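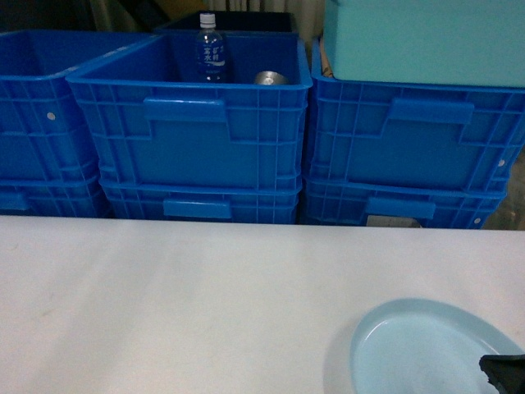

Posted by Sena Ayaaba in Home and Muddle, January
Filed under: family, letters, sorting out

My mother kept every letter anybody ever sent her, and now I have them. I've been putting off writing about this since well before Christmas, partly through idleness and partly through not knowing what I thought, but my sister rang on the morning I'd finally sat down with the first bundle and asked how it was going, and I talked at her for so long that she said I ought to put it on the blog and let her get on with her ironing. So, with apologies to anyone who came for the marmalade post (it's coming, the oranges are in the kitchen looking at me), I'm going to talk about letters.

Mum was not a tidy woman in general. She had a drawer for string and a drawer for things that looked like string. But letters she looked after. They were tied up by sender, mostly in wool, sometimes in the ribbon off a box of chocolates, and each bundle had a slip of card tucked under the knot with a name on it in her big sloping capitals. AUNTIE RUTH. THE GIRLS AT WORK. One simply said HIM, which gave my sister and me a very lively quarter of an hour until we worked out it was our father.

I had a grand plan, of course. I was going to read everything in order, from the first to the last, and write down the dates in a notebook I bought specially. I lasted two evenings. The trouble with reading other people's post in date order is that life doesn't happen one person at a time, so you'd have Auntie Ruth's hip, then a page from a pen friend about the price of shoes, then the hip again, then a birthday card with nothing in it but "love from all at 21". (That was the house we grew up opposite. I'd forgotten they used to sign themselves like that, as if the number was a surname.) I couldn't hold on to anyone. By the second night I was cross with people I'd loved all my life for not getting to the point.

Now I take a bundle at a time and read it straight through with a pot of tea, and it's a completely different business. You get the whole voice. Auntie Ruth, who I remember as a rather stern person in a green coat, turns out to have been funny, and quite rude about her neighbours, and very worried about money for a stretch of years when I was small and she was slipping coins into my hand every time she left our house. I had to go and stand in the garden for a bit after that one.

The practical side, for those of you who have your own version of this waiting in a wardrobe. Take the wool off. I was sentimental about it and left it on the first few, but it had bitten into the edges of the envelopes and in one place the dye had come through on to the paper, a sort of pinkish stain. Flat cotton tape is kinder. Take out any paper clips, very slowly, and if they've rusted on, slide a bit of stiff card underneath first and ease the paper away from the metal. Keep each letter with its envelope, even the dull ones, as half the people in our family never dated anything in their lives and the postmark is all you'll get. Pencil only if you must write on anything. And don't sit in direct sun with them, which I know sounds fussy, but some of the biro has already gone the colour of weak tea.

I did wonder about copying them all on to the computer. My nephew set me up with a program called Netell that is supposed to keep your scans in order, and it may well be marvellous, but I found I was spending the whole afternoon naming things and not reading a word. I've settled on scanning the ones my sister asks for and sending them over with a note. She reads them on the train. She got one from Mum's friend at the shop, a long story about a wedding cake and a bus driver, and laughed so loudly that the woman opposite asked to hear it, and then my sister had to explain who everybody was, all the way to her stop.

What to do with the letters from people we can't place is the bit I'm stuck on. There's a fair pile. Someone called Mahama wrote to her faithfully for 10 years, lovely long letters on thin blue paper, full of weather and children and what was in the market, and neither of us has the faintest idea who that was. A teacher? Somebody from the old church? Mum never said the name in my hearing. The letters are so affectionate. They ask after me, by name, when I had the measles. And then there's a last one which says nothing at all about being the last one, just that the rains were late and more would follow soon.

My sister thinks we should try to find the family, if there is one. I think so too, I just don't know how you begin such a thing without alarming people. If any of you have done it, do please tell me how you went about it, and whether they were glad. I'd want them back, if it were the other way about. I keep thinking that Mum's half of the conversation might be sitting in a cupboard somewhere with a slip of card under the knot.

The other thing it has done is make me write some myself. I'm badly out of practice. My hand aches by the end of the first side, and I've discovered that I can no longer spell "necessary" without something underlining it for me. But I've sent 3 so far, and had a reply already from my old neighbour, who is past 60 now, which I cannot believe, and who filled both sides of the paper and then carried on up the margin. I've put it in a bundle. It's a very thin bundle, and the tape goes round it far too many times.

Marmalade next, I promise. I need to buy more sugar first, and find out where I put the muslin.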